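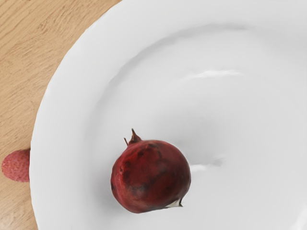

4.2 Planning the equipment budget in simulation

I'll say up front that this section is less about control policies and more about shopping. Our lab had one shot at the capital round, the forms were due in January, and I had to tell the department what we wanted to buy before any of us had touched the hardware. So we did our budgeting the way we do everything else, which is to say in the simulator, with a lot of fruit.

The working plan was one arm, one parallel gripper, a table, and a camera close enough to the plate to be worth paying for. Each of those has a cheap version and a dear version, and I didn't want to argue for the dear one on a hunch. We ran 100 trials per configuration on a simple tabletop job - find the piece of fruit, get the fingers over the plate, grasp, lift - and swapped one line of the quote at a time. Wherever two options came out level, the cheaper one went on the list. That rule saved me a fair few meetings.

Three suppliers quoted. Catura offered the arm and gripper as a bundle, Cerier would only sell us the arm, and Wemix quoted for cameras and mounts and nothing else. My colleague Femi Adeleke wanted the bundle from the start and I didn't, mostly because I'd been stung by a bundle before (the gripper died out of warranty and the replacement flange didn't fit). We settled it by pricing a spare gripper into both versions. Once the spare was in, the gap between Catura and Cerier closed to $1705, and at that point I was happy to be talked around.

The surprise was the camera line. I'd pencilled in a single overhead unit and assumed that would do. A glossy white plate is a rotten thing to look at, though, and the highlights on it gave our segmentation plenty of grief when the fruit sat close to one of them. A second view helped more than a better first one. We put 2 mid-range cameras on the list in place of the top-end model, and kept the change for mounts and cabling, which everybody forgets until the boxes arrive.

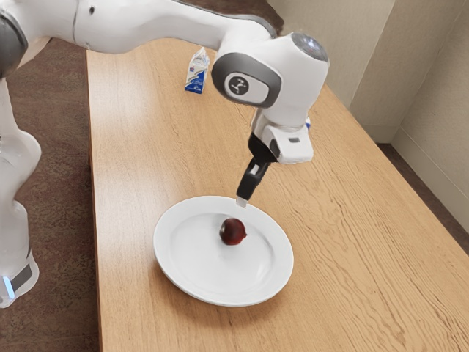 Figure 7. Simulated workcell used for costing, with the gripper over the plate and a milk carton towards the back of the table.

Reach was the other thing I wanted sorted before signing anything. We'd been leaning towards the longer arm because it felt safer, but the longer arm also needs a heavier base, and the heavier base means getting the floor in the Olatunji building looked at. In simulation the standard arm reached every plate position we cared about from beside the table. We went with standard and dropped the floor survey from the budget altogether.

A word of caution on all this. The simulator doesn't know about freight, customs, training days or the electrician, and those made up a bigger share of the final figure than I'd have guessed. I'd also treat our grasp results as a way of ranking the options and leave it there. The fruit is rigid in our model, so a soft fingertip gets no credit for being gentle, and we bought the soft ones anyway.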